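Wiping down a shared table, with notes on glass and paper

July 14, 2019

The big white table has had its own cleaning routine since we moved the desks in September. I wrote a short version for the office handbook at the time and have been asked for the longer one twice, so it goes up on the blog instead.

Some background. The table is a Blomqvist, 200 cm on the long side, white top, bought with the Clollico project money. It sits in the open part of the office with desks on the far side, so it collects whatever people are carrying when they stop to talk. White shows everything. Pencil graphite is the worst of it, then skin oil along the edge, then dust, which settles evenly and is only visible after somebody drags a sleeve through it.

The cloth is blue microfiber. I tried paper towels for a month and gave up on them. They leave lint and they push graphite around in a gray smear. Microfiber used dry picks most of it up on the first pass. I buy the cloths from Girnier in the 120-piece carton, and the box is still almost full.

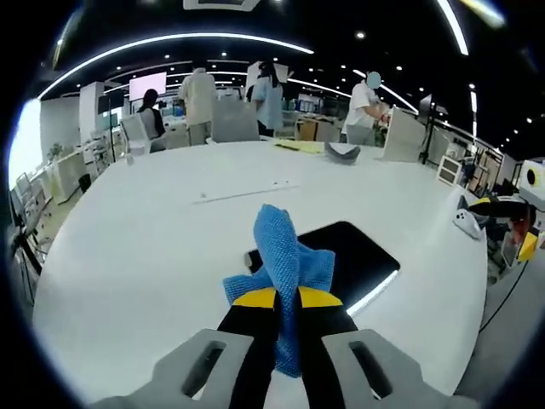

Blue cloth over the white table, desks behind.

The order I work in:

Paper comes off first. Yellow sheets get left on this table constantly and they are the one thing that can't be wiped, so they go on a chair. Any pens go with them. If you leave a sheet down and clean around it you get a clean outline and a dirty rectangle, and the rectangle is the part you notice the next day.

Then anything flat and glossy, done where it lies. A dry cloth, no spray. Fold it in four, wipe with one face, turn to a fresh face, wipe again at right angles to the first pass. Check by looking across the glass at a low angle toward the windows. Ceiling lights reflected straight down are no use for this; they are so bright that they hide the film around them.

Then the table itself. Damp cloth, long strokes from the far side toward you, each one overlapping the last by a third. The surface dries quickly enough that a second dry cloth is optional. I use one anyway in the area where people sit.

The cover set into the tabletop needs separate treatment. Grit gathers along its edge, and if you run a damp cloth straight over it the grit comes out as a streak. I go along the edge with a folded corner of dry cloth, pulling away from the gap, and only then take the damp cloth past it. A soft brush also works.

Small items get lifted, wiped underneath and put back. The temptation is to slide them. Grit trapped under a hard base will mark a white top, and we have two scratches near the right end to prove it, both from before I started doing this.

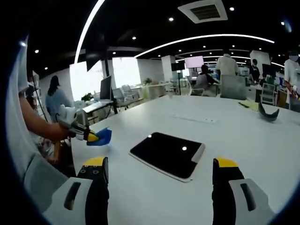 The black tablet in its white case, with the cloth just above the table to the left.

A few remarks on the tablet. A black screen on a white table looks dirty sooner than either would alone, because the fingerprints have the contrast working for them. The white case is a different problem. It takes up color from newsprint and denim, and dry microfiber does nothing for that. Clusix foam on a damp cloth lifts it if you catch it within a week or so. Keep the foam off the glass. It dries to a haze that takes longer to remove than the original marks.

How you hold the cloth matters more than I first assumed. Bunched up, it touches the surface at a handful of points and skips the rest. That is fine for picking up crumbs and poor for film. Folded flat under even pressure, it makes contact over the whole face and you can keep track of which side is used. I bunch for the first pass over a messy area and fold for everything after.

Washing: 73 wipes on average before I retire a cloth, by the tally sheet in the cupboard, with a wash after every fifth. Warm water, ordinary liquid detergent, no fabric softener. Softener coats the fibers and the cloth starts to smear. Dry flat or on low. Keep them away from cotton towels in the machine, as they collect the lint and give it back to the table.

Still open is the table edge, where the oil builds up faster than the weekly wipe removes it. I am testing a slightly stronger mix of detergent there and will add the ratio to this post when I have one I trust.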